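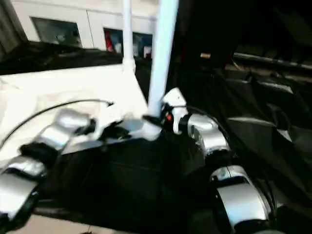

White cloth should be sorted on a dark table. I have held this view for years and I have yet to hear a good argument against it, although most of the furniture sold for utility rooms suggests that I am in a minority.

The usual choice is a white worktop. It looks clean in the shop and it makes a small room feel bigger. The Navine range, which I looked at when we were replacing our old table, came in white, off-white and a very pale grey. All three are fine for standing a kettle on. Put a white pillowcase on any of them and the edge disappears. You end up feeling for the hem with your fingers, and the fold comes out crooked.

On black you can see what you have. A loose thread shows up. So does a hem that has started to come down, or a corner that has been pulled out of square by too many hot washes. Thin patches are the most useful thing to spot. Old cotton goes grey against a dark surface some time before it goes into holes, and that gives you a chance to turn a sheet sides to middle or cut it down for cloths.

The case against is mostly dust and fluff. A black table shows every bit of lint, and if you fold towels on it you will be wiping it down twice in an afternoon. I accept this. I would only say that the lint is there on the white table as well, and it goes back into the cupboard with the clean towels. A damp cloth deals with it in under a minute.

People also complain about glare. A shiny black surface under a bright ceiling light is tiring to look at, and I would not buy one. Matt is better. We have a Pruter table with a matt top, 60 cm deep, and I find that enough for anything except double sheets, which need two people or a bed whatever table you own.

There is the matter of cost. A new dark worktop is not cheap, and I don't think anybody should throw out a sound table over its colour. A length of dark cotton, washed separately a few times so that the dye doesn't come off, will do much the same job. Hem it and keep it in the drawer. Ours cost less than £40, including the thread, and we used it for four winters before we got the table.

What I object to is the idea that a workroom should be pale all over because pale looks tidy. The Anex catalogue that came through the door this month has page after page of white shelves, white baskets and white counters with white towels stacked on them. It is hard to tell where the towels stop. I can see why it photographs well, but a room where linen gets checked and mended has to let you see the linen.

If you work mainly with dark clothes, the argument runs the other way and you should have a light table. Navy socks on a black top are hopeless. I still pair ours on the bed.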